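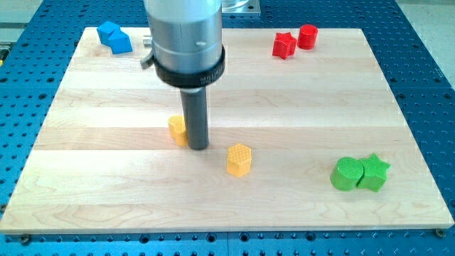
Robot arm over a wooden board, on a blue perforated table.

Trultden Boards > Television > Cast and Crew Talk

Topic: Who did Petrică Jitaru play in season one?

marlowe_k
Posted October 2, 2003
I am trying to fill in the cast page for Brestberg and I keep getting stuck on Petrică Jitaru. The fan page says he played the night clerk at the hotel from the pilot on. My tape of the pilot has a different man at the desk, older, with a beard. Jitaru's name is in the end credits though, near the bottom, with no part listed. Does anyone know when he took over as the clerk?

Sotelofan
He took over in the third episode. The pilot was shot in June and the rest of the season came months later, so a few of the small parts were recast. The bearded man never came back.

tapehead776
Third or fourth. In my copy the clerk is not in the third one at all. There is a hotel scene but the desk is off to the side and you only hear the phone.

Sotelofan
Then your copy is the short version. The rerun cut 5 minutes from each episode and most of that was hotel material. In the full one he hands over the room key and has two lines.

marlowe_k
Thanks, that explains some of it. So why is he credited in the pilot?

dunmore
He is in the pilot. He is one of the men at the card table when the lights go out. No lines. I saw him talk at the Praltside fan day and he said he was hired for one day as an extra, and the casting woman remembered him when they needed a new clerk.

tapehead776
I was at Praltside too and I remember that differently. He said he read for the clerk the first time around and lost it to the other actor. The card table was what they gave him after.

dunmore
Could be both. He did say he was hired for one day. I had 183 on my ticket so I was a long way back and the sound was bad.

Rita in Ohio
Is he married to the actress who plays Sotelo's sister? My cousin swears they are husband and wife.

Sotelofan
No. They were a couple on the show in season two and people mixed it up. I have never seen anything about his family and he doesn't talk about it in interviews.

Rita in Ohio
OK, I will tell her. What about his age? Every site has a different one.

dunmore
I would leave it blank. One site has him in his thirties and another has him close to fifty.

marlowe_k
Leaving it blank. For the pilot I am going to put "card player (no lines)" and then "night clerk" from episode three.

tapehead776
I still think you should put a question mark on episode three until somebody posts the full version. One person's word is not much.

Sotelofan
I have the full version on tape. I can mail a copy if somebody covers postage. The counter on my machine says 2950 when he comes in, if that helps anyone with the same deck.

tapehead776
Counters are different on every machine. But yes, send me a message about the tape and I will pay for it.

marlowe_k
Question mark is on for now. The page is up with the changes. Next one I need is the taxi driver, season one, same problem - name in the credits and no part next to it.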